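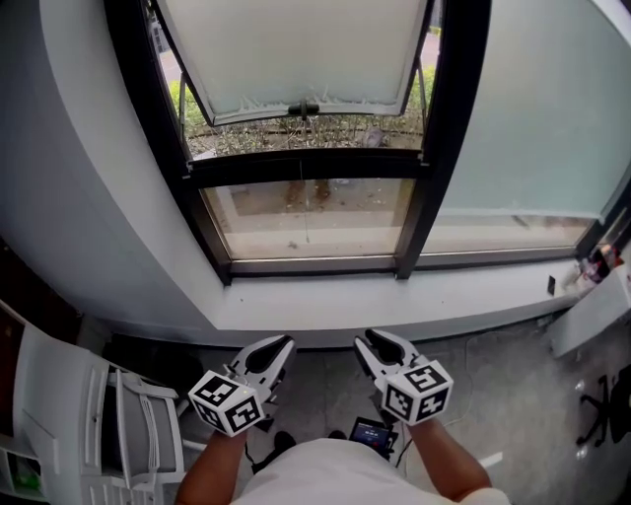 Ticket: pose jumps in recordings made near windows
Component: marker tracking, hand-held grippers
Project: Wiretti
Status: open, workaround in use
Priority: medium

First report, 09:40

Since we moved the collection to the curved room at Stukow, the replay check rejects many more episodes than before. The check compares the gripper path from the marker cube with the path from the motion sensor, and it rejects the episode when the two are apart for too long. In the old room we lost one or two episodes in a session. Yesterday we lost 16 in the morning only, all of them from the window task.

The error is always of the same type. The cube position is good, but the orientation flips for a few images and then comes back. In the replay the arm makes a fast turn of the wrist and the safety limit stops it. The left gripper has this more often than the right one.

Versions: tracker 0.29 on the recording computer, same calibration files as in the old room.

What I tried, 11:15

1. New calibration of the head camera. No change.
2. Exchanged the left cube with the right cube. The error stayed on the left side, so I do not think the cube is printed badly.
3. Cleaned all faces of the cubes with a dry cloth. No change.
4. Recorded the same movements with my back to the window. 19 episodes, no rejection.

From step 4 I understand that the light is the problem, or the direction of the light. When the operator looks to the window, the camera makes the exposure shorter and the cube faces on the operator's side become dark. Then the tracker finds only one marker, and with one flat marker there are two possible orientations which fit almost equally well. I believe it chooses the wrong one.

Reply from the Riquelme tracking maintainer, 13:05

Your explanation sounds right. Please fix the exposure by hand and send one bad episode with the debug output on. Look at the field "faces_used". If it is 1 in all flipped images, we know the cause.

Update, 14:50

I fixed the exposure and recorded the window task again, with the same start position. The debug output of the bad episode from the morning shows faces_used = 1 in every flipped image except two. In these two it is 2, but the second face is seen at a very flat angle.

With fixed exposure the flips are fewer but not gone. The outside is now completely white in the video, and this is not good for the policy training, because the latch is hard to see against it. So I do not want to keep this setting for the final data.

Update, 16:20

Now I use this workaround:

— exposure back to automatic, but measured on the lower half of the image, where the hands are
— the tracker keeps the previous orientation if only one face is found
— maximum hold time 550 ms, after that the episode is marked for review

With the workaround I repeated the window task and two episodes were marked for review, none rejected. I looked at both. In one the hold was correct. In the other the wrist really did turn during the hold, so the saved path is wrong there and I removed the episode.

Open points

The hold is only a patch. Better would be to compare both possible orientations with the motion sensor and take the one which agrees — is this planned in the Wirberg branch? I saw a function with a similar name there but it is not called from anywhere.

Also I do not know yet why the left side is worse. Please leave the ticket open until we have tested with the blinds from the other room.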